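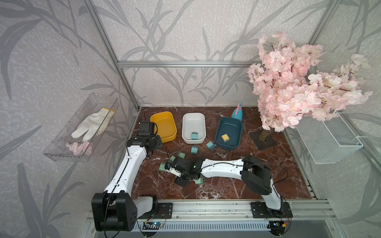 Sorting the Household Plug Adapters
Posted 30/06/2018 by Meriem Gaber
Filed under: Home, Storage

The review of small electrical items in this household has now reached the plug adapters. Readers who followed the earlier posts on batteries and charging leads will be familiar with the general method. Items are brought to one surface, placed in bins, and returned to storage only after a decision has been made about each of them.

The adapters had been kept in the hall cabinet since the move to Ostgate. They shared a drawer with picture hooks, a bicycle key and a large quantity of string. The arrangement was tolerated for a long time. It ceased to be acceptable in the spring, when my cousin Doaa Ragab arrived for a week's stay and could not charge her telephone on the first evening. An adapter was eventually located inside a shoe bag. Doaa was gracious about the delay, but she did ask whether a system existed, and it did not.

Choice of surface

Sorting was carried out on the marble, a polished reddish brown with white veins running through it. I have written before about my preference for a hard, smooth surface when handling small things. A tablecloth catches on the prongs, and a bed is worse, as the adapters slide into the folds of the cover and are found again in winter. The marble has the further merit of being easy to wipe. One caution applies: plugs should be set down and never dropped. A chip in marble is permanent and will be pointed out by visitors.

The leaf and grass wallpaper in pale gray was hung by the previous occupants. Several readers have written to recommend its removal. Their letters are appreciated, and the wallpaper will remain for the present.

The bins

Three plastic bins stand in a row at the back: yellow on the left, white in the middle, and a dark teal-blue one on the right that is slightly larger than its neighbors. They were bought from the Benkirane shop on the corner, which sells them singly, and this accounts for the lack of a matching set. I had intended to exchange the blue one and have since changed my mind. The extra room is welcome.

The original plan called for each bin to hold adapters of its own color. This was abandoned early. The bins are now assigned by use:

Yellow bin: adapters to be given away.
White bin: adapters for use at home.
Blue bin: adapters for travel.

It follows that a yellow adapter may properly be found in the blue bin and a teal-green one in the white. Doaa considers this confusing and has said so in writing. Her objection is noted. Paper labels will be fixed to the bins before her next visit, which is expected in August.

The adapters

The cube-shaped adapters are the most useful pattern we own. They stack, they do not roll, and they can be picked up without looking. Their color is also practical. Teal-green shows up clearly against reddish-brown stone, and the yellow may be seen from across the room. The former stock was entirely black and white, and most of it was lost behind furniture.

Before an adapter is assigned to a bin, the following points are checked:

The prongs are straight and firmly seated.
The casing has no cracks or scorch marks.
The openings are free of lint.
The adapter fits at least one appliance currently in the house.

The last point has removed more items than the others combined. An adapter bought for a hair dryer that was discarded years ago has no claim on drawer space. Any item with a damaged casing is set apart and taken to the electrical recycling point on the next trip into town. Damaged adapters are not placed in the yellow bin. It would be improper to give away something one would not plug in at home.

Cleaning

The teal spray bottle with the pink trigger is kept behind the blue bin, against the wall. It is for the surface and the bins only. Adapters must never be sprayed. They are wiped with a dry cloth while unplugged, and a soft, dry brush may be used where dust has collected near the prongs. Readers who prefer a commercial cloth have asked about the Purkel brand. I have no experience with it and cannot offer a view.

Storage

Once sorting is finished, the home adapters will go to the upper kitchen drawer, in a shallow tray. The travel adapters will be placed in a zippered pouch and kept in the suitcase itself. For years ours were stored in the study, two floors away from the luggage, and were accordingly left behind on two holidays. On the second occasion we paid 80 at the hotel shop in Clornow for replacements and a short lead, and the lead was the wrong one.

The hall cabinet drawer has been emptied and lined with plain paper. It will hold the picture hooks and the string. The bicycle key has been returned to the bicycle, where it does not fit the lock. Inquiries are continuing.

Correspondence

A reader asked after the last post whether charging leads should be tied with wire or with fabric strips. Fabric strips are used in this house. Wire ties scratch the drawer and are difficult to undo with cold hands.

The next post will deal with extension cords, beginning with the one under the sofa.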